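Nendow renters asked to pay $315 a month for furniture they may already own

Renters in the Aksoy building in Nendow have until the end of September to sign up for a furniture plan that their landlord says will make life easier. It will certainly make life easier for somebody.

Letard, the property company that took over the building last winter, sent a letter to all 162 apartments explaining that the place is moving to what it calls "ready living." For $315 a month on top of the rent, each apartment gets a bed, a sofa, a wooden dining table, four chairs and a dresser. There is also a $600 deposit against damage. Renters who stay two years can keep the table and chairs. The letter doesn't say what happens to the rest.

Read quickly, it sounds like an offer. Read slowly, it gets harder to tell. The first page says the plan is "open to all residents." The second page says that leases renewed after September "will reflect ready living pricing." It doesn't say whether you can renew without the furniture, and the phone number at the bottom goes to a recording.

"I have a table," said Melahat Ateş, who has lived on the third floor since before the elevator was replaced. "I have had it longer than I've had this apartment. Where do they want me to put the second one?"

Letard's answer, given by email from its area manager, Umut Ağca, is that the plan is "fully flexible" and that staff will "work with each household on its needs." Asked directly whether a renter who turns down the furniture will pay the old rent, Ağca wrote that pricing "depends on a range of factors." Asked again, he sent the same sentence and a link to the brochure.

The brochure is worth a look, if you enjoy that sort of thing. It says most people replace their dining table far more often than they think, and gives no source. It says that owning furniture is "a hidden cost of moving," which is true enough, but most of the people who came to last month's tenants' meeting had no plans to move. It also says the pieces are "built for life," an odd promise to make about something you are charging for by the month. 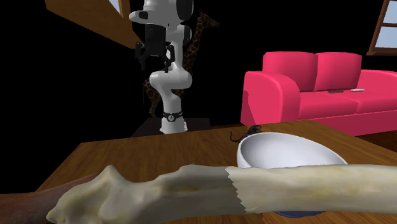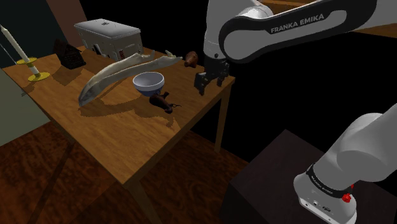 Then there is the arithmetic. A renter who stays the two years pays $7,560 for the plan, plus the deposit, and at the end owns a table and four chairs. Firdevs Ekinci, who sold household goods for most of her working life and now helps run the tenants' group, went through the list item by item at the meeting. She said she could fill an apartment with decent secondhand pieces for less than half of that and have money left for a rug.

"They keep saying it's one simple payment," she said. "My phone is one simple payment too. I still look at what it is."

Letard disputes this. Ağca said the comparison leaves out delivery, assembly and repairs, all of which are included. That is a fair point as far as it goes. But the terms, which come to eleven pages in small print, limit repairs to "faults not arising from use." A reader might wonder what other kind of fault a kitchen chair is likely to get. Stains, scratches, heat marks and "rings or marks left by cups, plants or appliances" come out of the deposit.

The furniture is supplied by Broreo, which Letard describes as an independent partner. The two companies share a mailing address. Ağca said this was a matter of convenience and that Broreo "competes for our business like anyone else." He didn't say who else had competed. Broreo did not reply to questions sent twice through the form on its website, which promises an answer within one working day.

Not every renter is against it. Wojciech Pawłowska moved in over the summer with two suitcases and a job that may send him somewhere else by spring. He signed on the first morning.

"I was eating off a box," he said. "For me it's fine. I don't want to own a couch and then have to get rid of a couch."

He has a case. There are people for whom renting a bed makes sense, and a plan that was plainly optional and plainly priced would probably find some takers in a building like this one. The trouble is that Letard has had several chances to say the word "optional" and has gone around it every time.

The last big idea for the building doesn't inspire much trust either. In the spring the company announced a shared laundry app that was going to end lines in the basement. It charged a fee to book a machine, then a second fee for canceling, and was dropped when residents simply went on using the coins. The booking fees have not been refunded. Ağca said those payments were "being reviewed."

Nurhan Kılıçarslan, who advises renters at the Nendow housing desk, has seen the letter and says people should not sign anything yet. A landlord can offer furniture, she said, but a renter with a current lease does not have to accept new charges in the middle of it. What happens at renewal is less clear, and depends on how the new lease is written. Nobody at the housing desk has been shown a copy.

Her advice for now is to write to Letard and ask one question, whether the apartment can be renewed unfurnished and at what rent, and to keep the reply. She would also like anyone who does take the plan to get a signed list of the condition of every piece on the day it arrives. The terms mention such a list, but only one drawn up when the furniture leaves.

The housing desk has asked Letard for a meeting. The company has offered a "listening session" in the lobby, at 11 in the morning, when a good many of the people who pay the rent will be at work. Ekinci says the tenants' group has asked for an evening instead and is waiting to hear back.

Ateş is not waiting. She has written to say that she would like to renew, that she will not be needing a bed, sofa, dresser or chairs, and that if a table turns up at her door it will be going back down in the elevator.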